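Operators wanted for garment folding recordings (part-time, on site)
Nultuseo, Dudach project
Posted 6/18/21

We are looking for careful people to guide two robot arms while they handle clothes. Your movements are recorded, and our learning system uses them as examples. The goal of the project is 2000 good recordings. 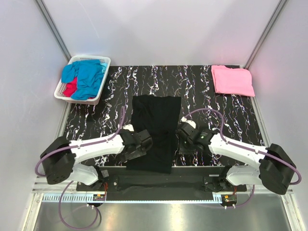
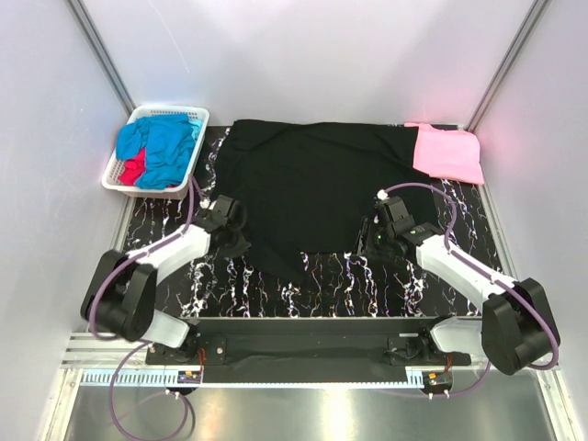 Both pictures: a two-arm cell with a black garment on the table, the laundry basket at the upper left and folded pink fabric at the upper right.

What you will do
You take clothes from a basket with the arms, spread them, fold them and put them on the side. A normal shift has 80 recordings. When a fold goes wrong, you mark it and start again. Please do not hide mistakes, they are also useful for us.

What we ask
Steady hands and patience for repeated work. Experience with robots is not necessary, we give 30 hours of paid training. You should be able to read English instructions and write short notes after each shift.

What we offer
22 dollars per hour, also during the training. Breaks are paid. The first group starts at the end of June.

How to apply
Send a short letter to Pramila Pant at the Nultuseo office, and write "Dudach operator" in the subject. A resume is welcome but it is not required. Questions about shifts can be sent to Jeptoo Gachanja.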